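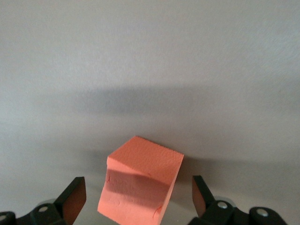 Since December, the packing hall at Grarport has shared part of its handling work with the Ulano line, and I have been asked by several colleagues in other departments to set down what has changed for the staff. The views in this post are my own.

Before the change, all 158 employees in the hall rotated through hand sorting. A full shift of it was hard on the wrists and shoulders, and the rotation plan existed mainly to spread that strain. Under the agreement reached with Hellström, which supplied the arms, no position was removed. Sorting duty was reduced to 2 hours per shift, and the remaining time was assigned to inspection, setup and line supervision.

Setup work now begins with soft pieces. Employees learn to set grip width and approach angle on foam cubes before they are cleared to handle customer goods.

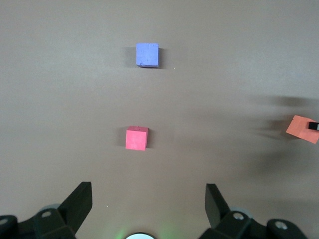 Foam cubes on the work surface, with the gripper open.

The training record for the spring period shows 1,139 completed practice runs. Employees are paid at their regular rate for this time, a point that was disputed at first and settled in writing. Those who prefer not to train may remain in inspection, and a number of experienced colleagues have chosen to do so. Their decision has been respected by the shift leads.

Certain matters remain open. The supervision role requires long periods of attention with little physical activity, and up to 3 breaks per shift have been added in response. Some employees report that they miss working side by side, as the new stations stand farther apart than the old benches did. The noise level is lower, but conversation has become less frequent. A proposal to move two stations closer together is under review.

The Asar warehouse is scheduled to adopt the same arrangement next. Its employees have asked to visit our hall before the schedule is fixed, and I support that request. The pay grade for supervision should also be confirmed before their training starts.

Posted May 2026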